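Trastimach Two-Arm Demonstration Bench
Sold and shown by Trumstead

Overview | What You Get | Open Day | Booking | Questions

If you have ever stood in front of a robot arm behind a yellow fence, watching it do the same weld over and over, and wondered whether one of these things could do something closer to what you do with your own two hands at home, then the Trastimach bench is the piece of equipment we most enjoy putting in front of you. It is a tabletop station with two arms working side by side over a shared space, and we sell it mostly to teaching labs, libraries, museums and small workshops that want something people can walk right up to.

We have been showing it at Trumstead for a good while now, and the questions we get are so much the same (will it fit through our door, can the kids touch it, does it break things) that we decided to put the open day details and the product details together on one page and save everybody a phone call.

What You Get

The bench comes as one piece, with the table, the frame and both arms already mounted. You do not have to line up the arms yourself, and we would really rather you didn't try, at least not the first week.

Reach of each arm: 28 inches
Shipping weight, crated: 251 lb
Frame: aluminum
Tabletop: dark green
Grippers: parallel, one per arm, with sensing at the wrist
Power: standard wall outlet
Backdrop: plain, or painted to order
Warranty: 31 months, parts and labor

About that painted backdrop, because it gets more comments than anything else we make. Our first benches went out with plain gray panels, and they looked exactly like what they were, a machine in a box. Then a children's library asked if we could do something friendlier, and we sent the panels over to Perić, the sign shop across the road, and they came back with a sky on them. We have offered it ever since. You can have clouds, stars, or pretty much whatever you are willing to sketch on a napkin for us, and the panels unscrew from the frame if you change your mind later.

The shelf and the props are not part of the standard package. We sell a starter set, made up by Firkus, with jars, lidded cups and other household bits in it, but lots of our customers just raid a kitchen cupboard, and that works fine too. Light things with a good straight side to grab are the best place to begin. Thin glass can wait until you know your bench.

Open Day at the Showroom

We open the doors on the first Saturday in December, from ten in the morning, and the bench runs until we lock up. There is coffee, there is usually cake, and there is plenty of room to stand around and watch for as long as you like. Radoslava Machala runs the demonstrations and she is very happy to be interrupted, so please do ask her things while the arms are moving. She would much sooner stop and explain than have you go home wondering.

A demonstration goes something like this. Radoslava sets out the shelf and picks a job, and she will tell you beforehand what the job is and what she expects to be hard about it. The shelf is a favorite because it asks a lot of a robot without looking like much. Anything on the top can be reached from above, and that is fairly forgiving. The lower level is another story, with the boards overhead and the side supports close by, and the gripper has to come in from the front and get its fingers around a jar without bumping the one next to it. You may well see a miss or two. We leave those in, and Radoslava will talk you through what the arm was trying to do.

After that it is your turn, if you want one. Visitors can move things on the shelf, choose which item comes next, or swap in something small of their own. Last time a gentleman brought his late wife's button tin and stayed until the coffee ran out, and we were delighted to have him. Hands stay outside the bench while the arms are powered, and children under 5 need a grown-up holding on to them, but otherwise we keep the rules few.

If you are thinking of buying, tell us when you arrive and we will find you a quieter half hour toward the end of the afternoon. Bring the measurements of your room and your doorways. Bring the person who will be looking after the bench day to day as well, if you can talk them into it, as they tend to ask the things the rest of us forget: where the cables go, how you wipe down the tabletop, how loud it is when someone is trying to teach in the next room.

On the Bench: The Shelf Job

Two arms, one small wooden shelf, and a jar with a red ladybug-like design on its label down on the lower level, where the right-hand gripper is doing its work. The cups and the flowers have the top to themselves.

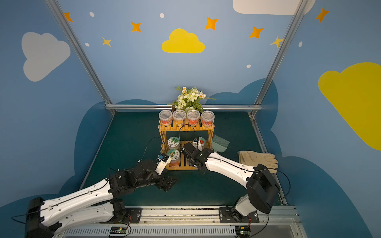
Booking and Questions

The open day is free and you are welcome to simply turn up, though groups should let us know so there is enough cake. School and library visits on other days can be arranged through the showroom desk. Ask for Radoslava if it is about the demonstrations, and for sales if it is about price, delivery or a painted backdrop. Parking is behind the building, next to the loading door.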